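Search this notebook
Enter keywords
Go

We use cookies to keep you signed in and to remember your search settings. Accept all / Manage choices

March, 16:40
Posted by Märta Ekström

Grurnari hide glue, second batch: open time and lap strength

Carrying on from the first batch, which was abandoned when the pot skinned over during lunch. Same granules, new jar, soaked overnight in cold water and strained through muslin. The old notes call for a thicker mix, but I went with the ratio on Malevitz's card as it is the one the repair bench uses and we may as well test what we apply.

Pot held on the water bath. The dial on the bath reads high, so I am ignoring it and going by the glass thermometer in the glue itself. Lid on between samples. A few drops of hot water were added twice to bring the flow back, judged by how it ran off the brush. Not a measured quantity, to be fixed next time.

Timber is beech, planed the same morning, no sanding. Lap joints, 20 mm overlap. Total of 76 joints cut, of which 10 were set aside as dry-fit checks and not glued. Remainder split between warmed and unwarmed stock. Warming was done on the Tonduvau plate until the face felt warm to the back of the hand. That is crude, but it is what we do on a real repair.
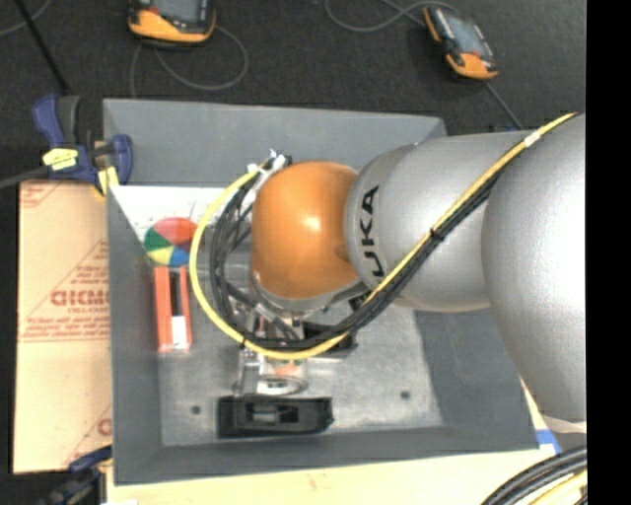
Märta Ekström
Workshop technician, adhesives and joints

Open time on unwarmed stock is short enough to be a nuisance. Glue brushed on the first face had gelled before the second was coated, and several joints slid badly under the clamp. On warmed stock there was time to coat both faces, bring them together, rub and clamp. No surprise there, but the gap was wider than I remembered.

Squeeze-out cleaned with a damp rag straight away on half of each set and left to gel on the other half, then pared with a chisel. Paring is neater. The rag leaves a smear which shows under shellac.

Clamped overnight, then left on the rack by the north window. Bailly wants them broken at one week. I would prefer two, so the lots are marked for both and we will see whether it matters.

Early breaks, taken from spoiled joints only, so treat with caution: unwarmed pieces parted along the glue line with a glassy surface and hardly any fibre. The warmed ones tore wood at both ends of the overlap. Highest reading on the lever rig was 175 on the scale. The scale has not been checked against weights this year, so that number is good for comparing pieces on the same rig and nothing else.

To do:
- Check the rig against the test weights.
- Measure the water added to the pot.
- New muslin. The present piece is shedding threads into the glue.
- Ask Malevitz whether the card ratio is by weight or by volume. It does not say, and I have assumed weight.
- Label the second rack. Bailly's oak samples are on the lower shelf and look much like mine once they have dust on them.

Pot emptied and washed, leftover glue poured out thin on the tray to dry.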